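Vonow Lab
The Household Handling Project has closed its September collection period. This thread sets out what was gathered, how it was checked, and what partners can expect next. (1/11)

Vonow Lab
The purpose of the project is to build a shared set of examples from which a learning system can pick up everyday handling of cloth. People perform the tasks in homes using hand-held grippers. The recordings are then reviewed and labeled at our Ullmont office. (2/11)

Vonow Lab
The target for the period was 2000 accepted recordings. We accepted 1532. The shortfall lies almost entirely in folding tasks, where review standards were tightened partway through the month. Recordings reviewed before the change were reviewed again under the new rules. (3/11)

Vonow Lab
Sewwandi Ranasinghe led collection. Contributors were asked to work at their own tables, in their usual light, and to leave their rooms as they normally keep them. A system trained only on bare benches performs poorly once it meets a sofa, a window and a houseplant. (4/11)

Vonow Lab
Cloth remains the hardest category to label. A fold can hide the point of contact, and two reviewers may disagree on when a grasp begins. Under the current rule, a grasp is marked from the first moment fabric rises between the pads. Contact alone is labeled "touch." (5/11) 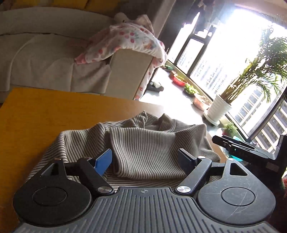 Striped knit cloth held between the gripper pads. Under the rule above, this moment is labeled "grasp."

Vonow Lab
Stripes have proved useful to reviewers. The direction of a fold is easier to read on patterned fabric, and agreement between reviewers was higher on those recordings. Plain dark fabric gave the lowest agreement, and we will ask for more of it in the next period so that the labeling guide can be improved. (6/11)

Vonow Lab
Strong daylight was a second subject of discussion. Ubaldo Morelli's review group considered excluding recordings with washed-out windows and decided against it. Such recordings are accepted if the pads and the object can be seen clearly throughout the task. (7/11)

Vonow Lab
The most common grounds for rejection were a task stopped before completion, a missing calibration step at the start, and pads leaving view during a grasp. Contributors with rejected recordings have been notified individually and may submit again. No account was closed during the period. (8/11)

Vonow Lab
Privacy: all recordings are screened before labeling. Faces, mail and screens are blurred, and any contributor may withdraw a recording up to 60 days after submission. Requests should be sent to Afroza Munshi at the contributor desk. Withdrawn recordings are removed from all working copies. (9/11)

Vonow Lab
The next period has a target of 3000 accepted recordings and will add towels, pillowcases and socks. Kamrul Seneviratne will hold an online briefing for new contributors at 4 p.m. on the opening day. Attendance is required before a gripper is issued. Returning contributors need only read the revised guide, version 3. (10/11)

Vonow Lab
Partner institutions will receive the accepted recordings together with the labels and the reviewer notes. Corrections to the September labels may be submitted through the partner page. We thank all contributing households for their time. (11/11)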